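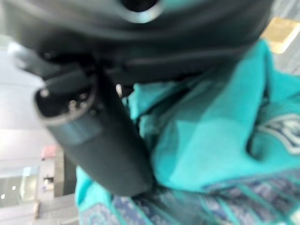 Textile Care and Household Linens
Handout 5: Folding and storing printed cloths

Instructor: Sigita Priedītis
Neswood Evening School, November 11, 2022

Read this before the practical. Bring two cloths of your own, one plain and one with a print or border. They should be clean and dry. If you have nothing with a print, Milan Prins has a box of spares in the sewing room and will lend you one for the evening.

1. What we mean by a light cloth

In this course a light cloth is anything thin enough that you can see daylight through a single layer. Many scarves, table toppers, summer curtains and sarongs fall into this group. Heavier linens were covered in Handout 4 and are not repeated.

Light cloths behave differently on the table. They slide, they pick up static, and they take a crease quickly. A fold pressed in by the weight of other linens over a winter can be hard to get out, and on some fabrics it leaves a line that stays.

A quick check for thickness is to hold one corner up to a window. Then double it and look again. The color gets deeper with each layer. Teal, turquoise and other blue-greens show this very clearly, and a bunched cloth in one of these colors can look like it was dyed in several shades. Judge the color of a cloth from one flat layer on a white surface, and write that color on the storage card.

2. Before folding

Wash your hands and take off rings and watches. Wipe the table. Shake the cloth out once, away from your face, and lay it down with the printed side facing the table.

Find the grain. Pull gently along one edge and then along the edge next to it. The direction with less give is usually the lengthwise grain. Line that up with the long side of the table.

Smooth from the center outward with flat hands. Do not drag from one corner. Thin cloth goes out of square easily, and then the edges will not meet.

If you lift the cloth, lift it with two hands spread wide. Pinching it in one place gathers the fabric toward that point and makes small, sharp creases that run out like spokes. One pinch does no harm. Cloths that are always picked up from the same spot will wear there first.

3. Prints and borders

Most printed cloths have a main ground color and a motif, often along one or more edges. Scallops, scrolls and bands are common. Before you choose a fold, find out where the motif starts and ends.

Try not to fold through the middle of a printed motif. Some prints sit on top of the fibers, and a sharp fold can crack them. White areas deserve the most attention. On a colored ground they may be printed in opaque white, and this is often stiffer than the cloth around it. Rub a fingertip lightly across the edge of the white. If you feel a step, treat it as a surface print.

Dark outlines around a white shape are worth checking for bleeding. Press a damp white cotton pad on the outline for a slow count of 5. If color comes off on the pad, store the cloth with tissue between all layers.

4. The fold used in class

Fold the long edges in to meet at the center, printed side out. Lay a strip of acid-free tissue along the middle. Close the cloth like a book over the tissue. Roll a loose sausage of tissue and put it inside each remaining fold as you bring the short ends in. You should end up with a soft packet with rounded edges.

If a fold would land on the motif, move it. The packet does not have to be even.

Large cloths can be rolled on a tube. Cover the tube with tissue first. The tubes in class are 400 mm long, so anything wider has to be folded once before rolling. Roll with the print facing out.

5. Storage

Use a drawer or a shallow box. Put no more than four light cloths in a pile, with the largest at the bottom. Keep them out of direct sun. Blues and greens can fade along an exposed fold, and the stripe is there for good.

Refold everything in February, with the folds in new places. Write the date on the card.

Plastic bags are not recommended for long storage. A washed cotton pillowcase works well.

6. Practical

Work in pairs. Each pair handles all four cloths.

Check each cloth against the window and note whether it is light or heavy.
Find the grain and mark it with a pin in the hem only.
Sketch the motif and show on the sketch where your folds will go.
Fold, pack and fill in a card.

Reijo Turunen will check the packets. Leave them on the side table with your card on top. Please do not stack them.

Tissue is sold at the front desk in packs of 200 sheets. A pack is more than one person needs, so share.

Homework

Choose one printed cloth at home and write half a page on how it has been stored up to now and what you would change. Hand it in to Sigita at the start of the next session. Anyone who missed Handout 4 can get a copy from Milan.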